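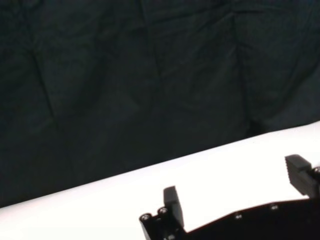
To: grenia-builders list
Subject: Re: [grenia-builders] encoder drift, left arm

> Homed mine 4 times last night and got 3,000, 3,000,
> 2,931 and 3,000. Is this the Oleck board or is it me?

Welcome to the club. Mine sulked the same way all through September. I blamed the Oleck board, wrote it a stern post on this list, and then found the coupler set screw backed out half a turn. My apologies to the board. Check yours with the power off.
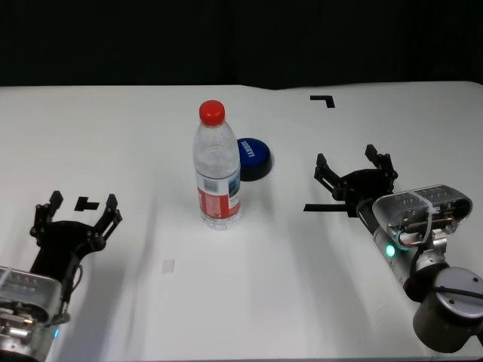

I've moved on to bottles, having run out of excuses. The tape marks stay put, and every change gets tried with both arms before I call it fixed. I'm on build 379 of the Grurketti config. The Mthembu one homes faster, but it also folded my right arm into the table, so weigh that as you like.

Send the log if the screw is tight.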